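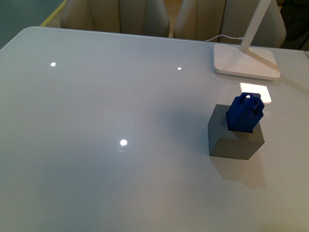
The blue part sitting on its gray block at the shared table in Okville.

How Do You Build a Robot That Puts Things Away?

By Kenna McIver
February 12, 2020
5 minute read

If you have ever been told to tidy your room, you have probably wished for a robot that would do it for you. I know I did when I was small, and if I'm being fair I still do, mostly on laundry days. So this winter a few of us at the Cumlow workshop in Okville decided to try building one. It won't tidy a whole room. It has one job, and that job is to pick up a blue thing from the top of a gray block and put it down somewhere else on the table. We named the robot Stoltedis, which took us longer to agree on than you would believe.

You might be thinking, "One blue thing? I can do that with my eyes half shut!" And you can! But think for a moment about everything your body does when you pick up a cup. Your eyes find it. Your brain works out how far away it is. Your arm reaches out, your fingers open just wide enough, and then they close just hard enough. You learned all that when you were a baby, by grabbing and dropping and grabbing again (ask a grown-up how much of your lunch landed on the floor). A robot doesn't know any of it until somebody teaches it.

Why a block and a blue shape?

When you learn to read, you start with short words. When a robot learns to pick things up, it helps to start with simple shapes. A cube is one of the simplest there is. It has flat sides and straight edges, it stays where you put it, and it makes a good little stage for something else to stand on.

The blue part is trickier. Look at the top of it and you'll find a loop, a bit like the handle on a shopping bag. Sepehr Ebrahimi drew that shape on his computer, and he must have changed his mind about the loop a dozen times. Too thin and it might snap. Too fat and the robot's fingers won't go around it. Then we made it on our 3D printer. A 3D printer melts a plastic string and lays it down in very thin layers, one on top of another, a bit like icing a cake with an extremely patient hand. You have to wait quite a while, and there is not much to watch, but people always stand and watch anyway.

How does a robot see?

Our robot uses a camera for an eye. The camera takes a picture, and the computer turns that picture into a great big heap of numbers. Every tiny dot in the picture gets numbers that say what color it is. To a computer, "blue" is only a pattern of numbers, so we picked a strong blue that is very different from the pale table. It's the same idea as wearing a bright jacket so your family can find you at the park.

Light matters a lot, too. Have you ever seen a lamp shining back at you from a shiny table? You know it's only a reflection. You wouldn't try to pick it up! A robot might, though, if it had been told to look for small bright things. Our table is very glossy, and the lights make round white spots on it. Shadows can be puzzling in the same way. The block's shadow lies right beside it on the table, and the computer has to learn which gray patch is a block and which is only a dark place where less light lands.

Kanyarat Noiphan writes most of our code, and she keeps a notebook of every try. On her page for the first long test there are 417 tries. Quite a lot of them have a sad face next to them. Her favorite is number 10, when Stoltedis reached out very grandly and closed its fingers on nothing at all, well to the left of the block, and then carried the nothing carefully across the table and set it down.

Can you try this at home?

You can, and you don't need a robot. Ask a friend or a grown-up to be the robot and close their eyes. Put a soft toy on top of a box. Now tell them how to pick it up using only words such as "left," "forward," "down," "open," and "close." How many words did you need? Did they knock the box? Swap places and have another go, and this time try to use fewer words. That is very close to what Kanyarat does when she writes a program, except that her robot never giggles.

We still have plenty to do. Sepehr wants a second shape with a smaller loop, and I would like to try a red one.

More to read
What Is a Motor, and Why Does It Hum?
Wanpen Khunthong Builds a Cardboard Hand
Ask Apinya: Do Robots Get Tired?
Five Things to Make With an Old Shoebox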